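August, the dye bench again

Second go at the madder vats today. I'd promised myself I would write the first lot up properly before starting any more, and of course I didn't, so this is both lots in one entry and you'll have to bear with me.

Lot one was the Irnberg fleece, spun up last winter and sat in a bag ever since. I scoured it on a long slow soak with plain washing soda, and it came up lovely, with none of that sticky feel at the tips. Then alum, overnight, lid on. I weighed the alum on the kitchen scales and then weighed it again on the little brass ones, and the two didn't agree, so I went with the brass. If anyone uses the kitchen scales for mordant, please change the battery first!

The madder itself was the Rondomska root, the chopped stuff and not the powder. I rinsed it twice and threw the first rinse away (yellow-brown, smells of wet shed). Brought the pot up very gently and held it at 49 degrees. Last year I let it creep up while I was on the phone and got brick, and then brown, and I've still got a jumper's worth of that brown in the cupboard if anybody's keen.

Result: a proper warm red, slightly orange on the outside of the skeins and deeper where the ties were. My ties were too tight again. I know, I know. Figure of eight, loose enough to get a thumb through. I write that down every summer.

Lot two was the Isturholm yarn, which is a different beast altogether, much tighter twist, and it drank the colour up so slowly that I nearly gave up and had my tea. I left it in the pot to cool right down overnight and it was worth the wait. It's a softer red, nearly coral, very even. I'd happily use it for the yoke of the big cardigan and keep the Irnberg for the cuffs, where a bit of streakiness looks nice. 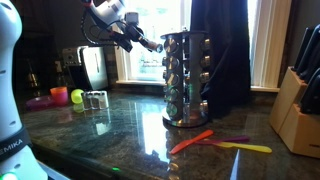 Cuervo left a note in the margin of the last entry asking whether the water had been tested this time, because hard water pushes madder towards red and soft water leaves it orange, and without that number none of my comparisons mean very much. Fair point, and slightly annoying. I hadn't tested it for lot one. I have now, for lot two, using one of the paper strips from the drawer, and it's hard, but then it's always hard here, you've only got to look inside the kettle. I can't swear it was the same for the first pot, though it came out of the same tap. I'll put the strip reading at the top of every entry from now on. There was also a suggestion that I try a pinch of chalk in a jar of rainwater to see the difference side by side, and I rather like that, so it goes on the list.

Exhaust baths: I kept both. The one from lot one still had plenty in it, so I dropped in 38 grams of odds and ends (sock wool, some mohair, a bit of handspun I don't remember making) and left them in for the afternoon. Peach! Really pretty peach, apart from the sock wool, which went the colour of a sticking plaster. I suspect superwash behaves differently with my alum, but I've only got the one skein to go on.

Rinsing was dull and took forever. The Isturholm ran clear on the second rinse and the Irnberg was still bleeding pink after lunch. I've hung a snippet of each in the south window with half of it under card, for fading. They can stay there until the clocks change.

Things to buy: more alum, a second stainless pot, cotton tape for ties, strips (only 2 left in the packet). Don't buy more powdered madder, there's a whole tub behind the weld.

Next up is the weld, if it doesn't bolt before I get to it. I want to overdye one of the peach skeins and see if I can get to a decent apricot. I'll wind off 20 grams for that and leave the rest alone.

Pot two still needs scrubbing. There's a ring round it.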